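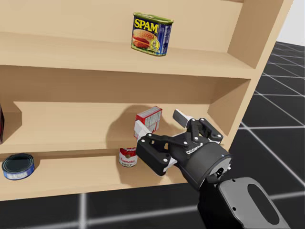
Imani Lindqvist wrote in to ask why her teleoperated shelf picks replay cleanly in the simulator and then fall apart once a policy is trained on them. Her operators finish nearly every episode, the success flag is set, and the trained policy still stops in front of the shelf and hovers. She wanted to know if the answer was more episodes.

Usually it is not, at least at first. Most sets of shelf demonstrations that train badly have a problem in how they were driven, and adding episodes driven the same way adds more of the problem. This page covers how to record shelf picks in simulation by remote control: setup, driving, checking, and trimming. It assumes a single arm with a two-finger parallel gripper, a bookshelf with open compartments, and small grocery items such as a SPAM can, a soup can, and a small box. The commands are for the Zisley recorder. The method carries over to other recorders with different names for the same settings.

1. Set the control mapping

Drive the gripper in Cartesian space, with the control frame fixed to the gripper. Joint-space driving is workable on an open table and poor inside a shelf, where a small correction at one joint can swing the wrist into a board.

Set translation scale to 0.4 or lower. Operators always ask for more. At higher scales the approach looks fast and the last part of the reach becomes a series of overshoots and reversals, and the policy will learn the reversals.

Lock roll by default and release it with a held button. Shelf picks rarely need roll, and an unlocked wrist drifts through the whole episode without the operator noticing.

If your input device has a clutch, log its state as its own channel. You will need it in step 5.

2. Set the camera views

Give the operator two views: one from outside the shelf and one from the wrist. The outside view should look into the compartment at an angle so that depth can be read against the shelf boards. A view straight from the front hides the distance between the fingertips and the back wall.

Record only the views the policy will receive. An operator who has a third view for convenience will make decisions from it, and the policy will have no way to see what those decisions were based on. This was the largest single fault in Imani's set. Her operators had a free camera they could orbit with the left hand, and they used it on almost every grasp.

Leave rendered shadows on. The gripper's shadow on the back wall is a useful depth cue for the operator, and it is present in the recorded views as well.

3. Place the objects

Randomize position and yaw within each compartment. Keep a margin from the side panels equal to the width of one open finger, or some starting states will have no reachable grasp and the operator will waste time finding that out.

Include some objects that start tilted or lying down. If every can starts upright, the policy has nothing to go on when one does not. Let the physics settle before the operator takes control. In Zisley this is the settle_steps value, and 400 is enough for cans and boxes on a flat board. With too few steps the objects are still moving in the first samples of the episode.

Fill the other compartments too. Objects above and below the target make the operator choose a path that clears them.

4. Drive the pick

Start from the same home pose each time, outside the shelf and clear of the side panel.

Move to a pre-grasp point in front of the compartment opening, level with the middle of the object. Pause briefly. Open the fingers here, before entering. Opening them inside the compartment pushes neighboring objects and teaches the policy to do the same.

Enter in a straight line. If the line is wrong, back out to the pre-grasp point and enter again. Do not steer sideways inside the compartment unless the correction is smaller than a fingertip.

Watch for one-sided contact. When one finger reaches a light box before the other, the box tips toward or against that finger, and closing from there gives a grasp on an edge or a corner. The simulator will often allow it. Real contact is less forgiving. Stop, back off along the entry line, let the box come to rest, and re-center. Keep the recovery in the recording. A moderate share of clean recoveries is valuable, since the policy will make the same error and needs to have seen the way out.

Close at a constant rate. Hold the close command for several samples before lifting. Lift just clear of the board, then retreat along the entry line. Lifting high brings the wrist or the object up against the board above.

5. Trim the recording

Cut idle time at the start and end. Then cut long pauses in the middle, which is where the clutch channel is useful: any stretch with the clutch released is the operator resting or repositioning a hand, and the arm is stationary for no reason related to the task. Untrimmed stretches of this kind are the usual cause of a policy that hovers. It has been shown many samples in which the correct action in front of a shelf is to do nothing.

Keep the short pause at the pre-grasp point and the hold after closing. They are part of the task.

Run:

zisley trim --channel clutch --keep-short 2
zisley replay --check contact

The first command drops released-clutch stretches longer than 2 seconds. The second replays each episode and lists contacts between the arm and the shelf. Reject any episode in which the forearm or wrist touches a board. Fingertip contact with the board under the object can stay if it is brief.

6. Review before adding more

Train a small policy on the first batch and watch where it fails before recording another. Imani's set had 157 episodes. After trimming and rejecting those driven from the orbit camera, 69 remained, and the policy trained on the smaller set entered the compartment and closed on the object in most trials. Its remaining failures were on tilted cans, which the set barely covered, and those were the only episodes she recorded again.

Notes

Do not mix operators with different entry habits in a small set. Esperanza Ferreira enters low and rises to the object; I enter level. Either works. Combined in a small batch, they average to a path that catches the front edge of the board.

Object mass defaults in imported models are often wrong. Check them before recording. A box that is too light will move at first touch no matter how well the approach is driven.

The trim command in versions before the December release ignores the clutch channel if it was logged as an integer. Convert it to boolean first.

Page last changed February 6, 2025.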